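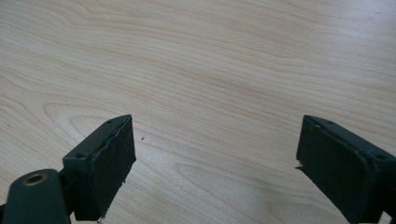
# Getting water rings out of a wooden table

I put a hot mug of tea down on my table in April and left it there through an entire phone call. When I picked it up there was a cloudy white circle looking back at me, and I did what everybody does, which was rub it with my sleeve and make a face. I've gotten pretty good at fixing these since then (I am not a careful person), so I figured I'd write the whole thing down.

First, look at the color of the mark. White or milky means moisture got into the finish, and you can very likely fix it at home in an evening. Dark brown or black means water went past the finish and into the wood, and that's a much bigger job. I've only tackled a dark one once, on an old side table from the flea market in Clenwood, and I ended up sanding the entire top. If you have veneer, please go very easy on sanding! It's thin stuff and you can go right through it before you notice.

## What you'll need

- a clean cotton cloth, no prints or buttons (an old pillowcase is great)
- an iron with the water emptied out
- plain mayonnaise or petroleum jelly
- paste wax
- 3000 grit sanding pad, only if you get that far

## Start with waiting

If the ring is fresh, leave it alone overnight. A lot of mine have faded on their own, especially in winter when the heat's on and the air is dry. You can point a hair dryer at it on low if you're impatient, and keep it moving the whole time.

## The mayo method

I know. It works on light marks, though. Put a dab on the ring, spread it a little past the edges, and walk away for a few hours. I usually do it after dinner and wipe it off before bed. Petroleum jelly does the same job and smells a lot less like a sandwich, but it takes longer, so leave that on overnight. Wipe with a barely damp cloth, then a dry one.

## The iron method

This one scares people, and it scared me the first time, but it's my favorite.

1. Empty the iron and turn the steam off. Really check.
2. Set it to the lowest heat.
3. Fold the cloth over once and lay it flat on the ring.
4. Press for a couple of seconds, lift, and look.
5. Repeat until the mark is gone, moving the cloth a little each time.

Don't park the iron and go answer the door. On a lacquered top, too much heat will make things worse – try it under the edge or on the back of a leg first. My big ring took around 87 presses, with a break in the middle to let the wood cool down.

## If there's still a ghost

Sometimes you get most of it out and there's a faint outline you can only see from one side of the room. Wrap the 3000 pad around a cork, put a little paste wax on it, and rub very lightly along the grain. Stop often and wipe so you can see where you are. If the spot starts to look duller than the wood next to it, you've done enough there.

## Wax it after

Let the table sit for a day, then wax the whole top. If you only wax the spot, you'll have a shiny circle where the white one used to be (ask me how I know). I use the Ferton soft wax in the flat tin. Thin coat, 20 minutes, buff with a clean part of the pillowcase. Two thin coats look much nicer than one thick one – the thick one stays tacky and grabs every crumb in the house.

I also bought a set of cork coasters. They mostly live in the drawer, but I've put one next to the phone charger, and that's the one that gets used.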